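Seedlings going leggy on a north-facing windowsill – worth saving?

Posted in Growing Indoors, August 31, 2019

Feredden_Flat3

I have a third-floor flat with one decent windowsill, and by decent I mean it is wide. It faces north and looks out on the bins of a carpet warehouse. On this sill I have been trying to raise winter lettuce, some parsley and a tray of something called Botance Early Mixed, which my sister gave me in a packet with no instructions beyond a picture of a much happier garden.

The lettuce came up in no time and I was very pleased with myself. It is now long, pale and lying on its side like a Victorian aunt. The parsley has not come up at all. The mixed whatever-it-is sits somewhere between the two.

I have been watering every morning before work, turning the trays when I remember, and keeping the radiator underneath off. The compost is ordinary multipurpose, bought for house plants. I do not want to spend a fortune on lights, as the whole idea was to save money on salad, and I am already 11 pounds down with nothing to put in a sandwich.

Can the leggy ones be rescued, or do I start again? And is there any point sowing more at this time of year with the light I have?

Thanks in advance. Please be kind about the parsley.

Rugemalira

Parsley first: it isn't dead, it's parsley. Mine took over three weeks last time and I had already given its pot to a geranium. Keep the compost damp and leave it alone. Soaking the seed overnight before sowing helps a bit, though it's too late for that with this lot.

The lettuce is stretching for light it isn't getting. You can bury the stems a little deeper if you prick them out now, up to just under the first pair of leaves, and they'll stand up for a while. Lettuce doesn't love this the way tomatoes do, so handle them by a leaf and never by the stem. Expect to lose a few. If they've already gone thready and fallen over at soil level, with a pinched brown bit at the bottom, that's damping off and there is nothing to rescue. Bin those, compost and all, and wash the tray.

Watering every morning is too much. Lift the tray. If it feels heavy, go to work. Water from below when it feels light, tip away what's left after half an hour, and let the top dry off between times. 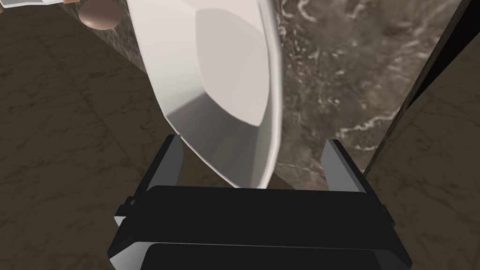

As for light, you can do a fair amount for nothing. Clean the window, inside and out if you can reach safely. Take down the net curtain if there is one. Stand a bit of white card behind the trays on the room side, so what comes in gets bounced back at the plants instead of being wasted on your sofa. Turn the trays once a day. None of it will make a north window face south, but I've had perfectly edible leaves off a sill nearly as gloomy as yours.

I'd start again with a fresh sowing of lettuce, thinly, and keep half of the old ones out of sentiment.

Tretov disagrees about the card and says foil is better, shiny side out, taped to the card so it doesn't curl, and that anyone who has tried both on the same sill would know it. White card goes grey and soggy by November in any case, according to the same post. Also, stop sowing hearting lettuce in a flat. Get a cut-and-come-again sort, or rocket, or mustard, and eat it small. Pea shoots are the best thing for bad light by a mile – a packet of dried peas from the supermarket, soaked overnight, packed close on an inch of compost, cut when they're as tall as your hand. You'll be bored of them before you run out.

Feredden_Flat3

Thank you both. I lifted the tray and it weighed about as much as a paving slab, so the watering has stopped. Two of the lettuces have the pinched brown bit and have gone in the bin. The others are buried up to their necks and looking doubtful.

I have foil and I have card, so one end of the sill is getting each. Peas are soaking in my only mixing bowl.

bottom_of_the_garden

just buy a bag of salad mate

Rugemalira

Ignore that. And don't put the radiator on under the trays when it gets cold, warm feet and poor light is what makes them stretch in the first place. If you're still keen in January, wait till the end of the month before sowing anything but peas.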